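The fruit basket deserves better

A bowl of fruit is a lovely thing to look at and a rotten place to keep fruit. I say this as someone who owned a very handsome bowl for 20 years, a wedding present, blue glaze, heavy as a doorstop. Everything at the bottom of it went soft before I got there. I would lift out a perfect orange and find its neighbour underneath wearing a little green fur coat.

Then last September I spent a morning in the kitchen of Burgi Hofstetter, who runs the Plundis, a guesthouse with 8 rooms at the top end of Ulberg, and came home a changed woman. Burgi gets through more fruit in a week than my household manages in a season (her guests are walkers, and walkers eat) and she hardly throws any of it away. She doesn't own a fruit bowl. She has baskets, dozens of them, mostly cheap plastic ones with holes in the sides, in colours you'd normally see at a children's party. They hang on hooks, they stack by the back door, they go up and down the stairs with her all day long.

"Air and eyes," she told me, tipping plums from one into another. "Fruit wants air, and you want to see it."

It really is that simple, and I'm still delighted by it! A basket with open sides lets the air move about, and a flat floor means the fruit can sit in one layer instead of a heap. You see every piece. You notice the pear that has just turned and you eat it, today, with a bit of cheese, when it's at its very best.

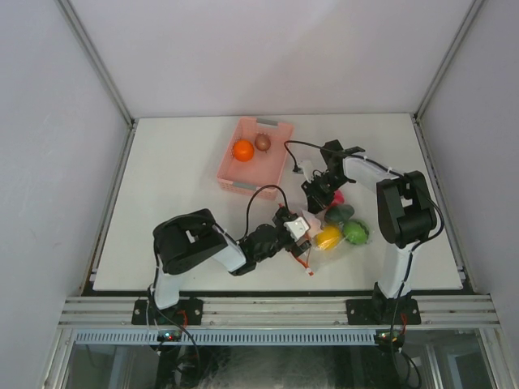
Colour matters more than I'd have guessed. I had always thought fruit should go in something tasteful, wicker or pale wood, and I still like both. But a pink basket does something marvellous for citrus. An orange glows against it. A kiwi, which let's face it is the dormouse of the fruit world, suddenly looks like something you might want to pick up. Burgi puts limes in yellow and apples in white, and swears her guests take more when the colours argue a bit.

She is also very firm about leaving room. My instinct was always to fill the thing to the brim, because a full basket looks generous. Hers often have only a few pieces in them, and when one runs low she tops it up from the cold pantry. It makes the morning round quick, too. She does hers at half past six with a mug of coffee in one hand, which is why she likes a basket with a proper handle at each end, or at least a rim she can hook her fingers under.

A word about kiwis, as they're the ones people write to me about. They are usually sold hard, and hard they will stay if you put them straight in the fridge. Leave them out, near a banana if you're in a hurry, and press gently at the stem end every day or so. When it gives a little, it's ready. Oranges are far more patient. They'll keep happily on the side for a week, longer somewhere cool, and all they ask is to be kept dry.

Washing is the other great joy of plastic. Wicker holds on to every drip of plum juice and can't be scrubbed without sulking. Burgi's baskets go in the sink each Wednesday with hot water and washing-up liquid, get a going-over with an old nail brush, and drain upside down on the step. If you've ever had fruit flies (I had them all through one dreadful summer in Fendbridge) you'll know how much they love a sticky corner.

I bought my own at Mahlangu, the hardware shop behind the bus station, where they are stacked to the ceiling between the buckets and the clothes pegs. I went in for one and came out with four. One is for onions, which should live well away from the potatoes, and one has been claimed by the cat. The other two sit side by side on the worktop and I look into them every time I put the kettle on.

The blue bowl is on the hall table now, full of keys and gloves. It looks wonderful there.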